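The Last Good One

The shop in Levside closed at six, and by a quarter past Kerstin Tiedemann had the side panel off the Lunoven job. It was the third computer the company had sent over that month. The other two had been simple, a dead drive and a fan full of lint. This one shut itself off every afternoon a little after three and would not say why.

She had a ticket for it, number 714, and under Complaint someone at Lunoven had typed "dies." Under Urgency they had typed "yes."

She read the ticket again and put it under the stapler. Then she turned the case toward the lamp. Her uncle had taught her to start with the power supply, every time, even when she was sure it was something else. He had run the shop for most of his life and left it to her along with the lease, the lamp, and a drawer of screws he had never sorted. She had been sorting them since November.

The power supply was a Dell with a big white label. There was a small pink sticker on the right side of it, stuck on crooked, with writing too faint to be any use to her. She tried her reading glasses and then the other pair. It could have been initials. It could have been a date.

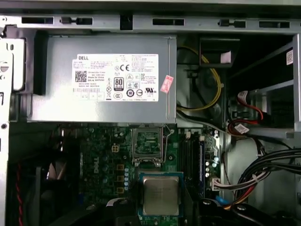 Leave the label alone and listen to it, Wegener told her over the phone, when she called to ask if he had a spare that would fit. A bad one hums before it quits. You plug it in, you put your ear down there, and you wait.

"I don't have till three tomorrow afternoon," she said.

He said then she should buy one new like everybody else. He had one on the shelf, and he would want forty for it. She told him she would think about it, and he said fine, and neither of them hung up right away. He had worked for her uncle for nine years before he opened his own place across the river.

"Did you find the sorted ones?" he said. "The screws. He did sort some. There's a coffee can."

"There's no coffee can."

"There was a coffee can," he said, and then he did hang up.

She plugged the computer in and put her ear down. It hummed, but everything in the shop hummed. The refrigerator hummed. The sign in the window had hummed since she was a girl doing homework on the counter. She sat there on the stool with her head on one side and looked at the wall, and after twenty minutes her neck hurt and the computer was still running.

So it wasn't the supply, or it wasn't the supply yet. She wrote that on the back of the ticket, the first part only.

At seven she ate half a sandwich. At seven-thirty she shut the machine down, let it sit, and took off the cooler. It came away too easily. The paste under it had gone to chalk, gray and cracked like the bottom of a dry pond, and half of it dropped off onto the mat. She wiped the rest away with a cloth and some alcohol. It took four cloths. When she was done, the metal was bright, and she could tell there was printing on it again.

Three o'clock made sense now. The sun came around to the west windows at Lunoven in the afternoon. She had been up there once to deliver a monitor, and the people on that side of the floor had taped cardboard to the glass. A computer that could barely keep itself cool in the morning would have no chance after lunch.

She lifted the latch and took the processor out to check the underside. She held it by the edges, the way she had been taught, and turned it under the lamp. Her uncle used to say the whole price of a computer was in a thing you could lose in a shirt pocket. He had lost one that way once, a customer's, and found it after the wash. He bought the man a new one and kept the washed one in the register under the twenties. It was still there -- she saw it every night when she counted out.

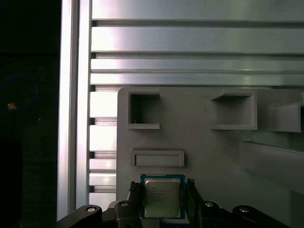

The processor, held by its edges.

Nothing was wrong with it. She set it back in the socket, closed the latch, and put down a dot of new paste. The cooler went on firmly this time, and she tightened the screws a little at a time, corner to corner. One of them was stripped. She opened the drawer, which was two-thirds sorted, and dug toward the back for a match. Her fingers hit tin.

It was a small can, flatter than she had pictured, and it had held Dresus cough drops, not coffee. Inside were screws of a single kind, the right kind, with a strip of masking tape across the lid. On the tape he had written "good ones."

She used one. Then she called Wegener back and let it ring until he picked up.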